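Cup and can recycling at Stellwood: frequently asked questions

Last updated 7 February 2026

What is the scheme?

Stellwood collects paper cups and drinks cans separately from general waste and from mixed recycling. Every kitchen on the site has a cup tube and a can bin. The collection is included in the service charge and tenants do not pay anything extra for it.

Why can't paper cups go in with the paper?

Most paper cups have a thin plastic lining that stops the drink soaking through. An ordinary paper mill is not set up to separate it. If cups are mixed in with office paper, the whole sack can be turned down and we are charged for it as general waste. Kept apart, the cups go to a mill that can take the lining off and use the fibre.

Who collects them?

Kodance empties the cup tubes and can bins. The cleaning contractor does not, so please don't ask the cleaners to take full sacks away. If a tube is full before the next collection, bring the cups down to the bin store behind the Frade building and use the tall container marked CUPS.

How often are the tubes emptied?

Twice a week in the main buildings and once a week in the small units. From May the small units will move to twice a week as well.

Do I have to rinse my cup?

No. Tip any leftover drink into the sink or the liquid funnel beside the tube. A few drops are fine. A cup half full of coffee is not, as it leaks into the sack and on to the person carrying it.

What about lids, sleeves and stirrers?

Plastic lids go in mixed recycling. Cardboard sleeves go in with paper and card. Wooden stirrers go in the food waste caddy. Teabags do too, but take them out of the cup first.

Can I put in soup pots or ice cream tubs?

Not at the moment. They are often made in the same way as a cup, but they tend to come back with food stuck to them and the mill will not take them. Put them in general waste.

My cup says "compostable". Where does it go?

In the cup tube, provided it is paper. Clear compostable cups made to look like plastic go in general waste. Please do not put either kind in the food waste caddy. The food waste plant picks them out and throws them away.

How should cups be stacked?

Upside down, one inside the next. Each tube holds 50 cups of the ordinary size when they are stacked properly, and far fewer when they are dropped in anyhow. Crushed cups jam the tube, so leave them in shape.

Should I crush cans?

You can if you like. It makes no difference to the collection. Pull the tab back into place so that it does not catch on the sack. Slim cans and full-size cans go in the same bin.

Can I bring cups and cans from home?

Small amounts are fine. If you are clearing up after a party, take them to the bin store yourself and leave the kitchen bins for the people on your floor.

We are holding an event. Can we have extra bins?

Yes. We lend out free-standing cup tubes and can bins for events on the site. There are 16 in total and they are lent first come, first served. Ask at least 5 working days ahead. For larger events, or for anything held outdoors, you will need to hire bins from Kirent and tell us the date so that the extra sacks can be collected. Kirent delivers to the loading bay only and its bins need to be back there by 7 the next morning.

Can we have a tube inside our own office?

Yes, if your office has its own sink. The tenant is responsible for taking full sacks to the bin store. Email the site office with your unit number and we will drop one off, normally within the week. Tubes stay the property of the site and should be left behind when you move out.

Does the scheme cover glass and bottles?

No. Glass goes in the bottle bank by the east gate. Plastic bottles go in mixed recycling with the tops on.

Why not just stop using paper cups?

We would like to see fewer of them. The café in the Frade building takes money off a hot drink if you bring your own mug, and there are mugs in every kitchen. Visitors and events still get through a lot of paper cups, though, and those need somewhere to go.

Does the colour or printing on a cup matter?

No. Grey, yellow-green, plain white and printed cups are all treated the same way, whether the rim is white or coloured. Foil-covered cups are the one exception and go in general waste. Drinks cans of any colour go in the can bin.

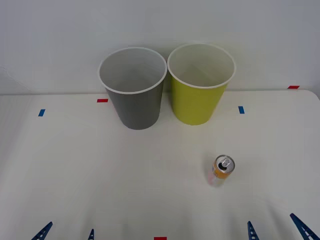
Two paper cups and a slim drinks can.

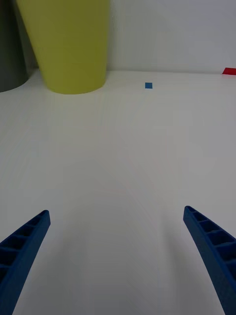
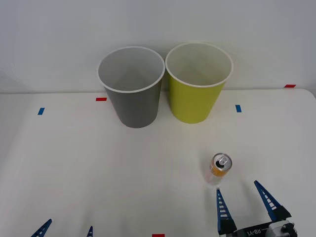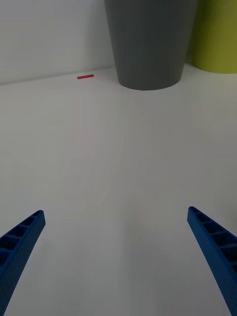
What happens if the wrong things go in?

If a sack has a small amount of the wrong material in it, Kodance will pull it out and let us know. If there is a lot, the sack is tagged and left in the bin store. We will then contact the tenants on that floor and ask them to sort it again. We don't fine anyone, but the cost of rejected sacks does end up in the service charge.

A tube is broken or leaking. Who do I tell?

Report it to the site office with the building and floor. Please don't tape over the top, as people tend to leave their cups on the worktop beside it.

Can I see the figures for our building?

Weights are recorded by building and not by tenant. Veerle Van Loon in the site office can send the latest sheet to anyone who needs it for their own environmental report. Cups and cans are listed separately.

Who do I contact about anything else?

Ziad Farah looks after waste and recycling for the site. Leave a message at the main reception desk or use the contact form, choosing "Waste and recycling" from the list. Missed collections should be reported by noon on the day after they were due.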